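November, evening

Second week with the Vemitz kit in our refurbishing room. The trial period is 40 days and I promised to write something every evening, also when I am tired, so that at the end we decide with our notes and not with our mood.

In the morning I read again the offer. The price is 4000 for the two arms with the grippers and the table, and then 1710 each year for the service, which they call Kusora. I still do not understand well what is inside Kusora. The paper says "support and new part programs", but it does not say how many programs, or how quickly somebody answers. I wrote to them with this question last week and received a polite letter which repeated the paper.

After tea we started the memory job. The old Dell tower was on its side on the rails, cover off, and the fixture plate stood at the left, where the fitter put it. I like this plate. One can set a memory module in the slot without thinking much, and I believe even my nephew could do it.

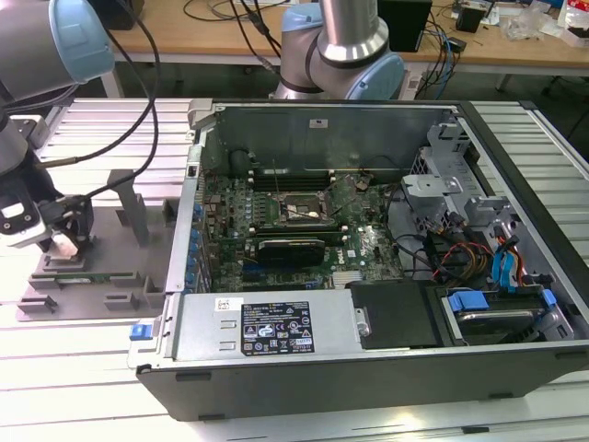 Chutima Sukprasert came at ten to teach us the program for memory. She is from the supplier and she is very patient with my English, and I with hers. She showed me how to correct the height of the gripper when a case is deeper than the one in the manual. In the manual there is a picture of a screen which does not exist any more in our version, so I drew the new one in my notebook with arrows. She asked if she may take a copy of my drawing. I was a little proud.

My complaint of the day is the word "universal" in the brochure. For each model of tower we must make a new set of positions, and it takes me most of a morning. Chutima says the second model goes faster than the first. Perhaps. We have many models on the shelf, and the people at Rana send us whatever they want.

For lunch I had the rice from yesterday. Then the processor part, which I was afraid of. A memory module forgives a small mistake, but the contacts in a socket do not, and I have destroyed two of them with my own hands in my life, so I know the feeling in the stomach. I set the speed to the lowest and kept my hand near the stop button.

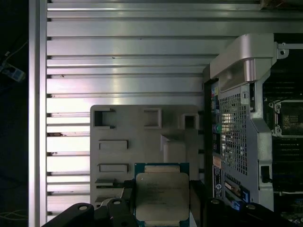

I asked Chutima whether the fingers can be bought separately when they become worn. She says yes, but the price is not in the offer, and she has to ask in the office. I put it on my list under the question of Kusora.

My other question is about the Ureo kit, which is the cheaper one. It has only one arm. Before this trial I thought one arm is enough for us and I was nearly ready to sign. Now I am less sure, but I would like to see it work in our room before I speak against it.

Tomorrow: write to Vemitz again, and this time number the questions so that they cannot jump over any. Label the notebook pages by model. Buy 40 small bags for memory, the antistatic ones. Telephone my sister.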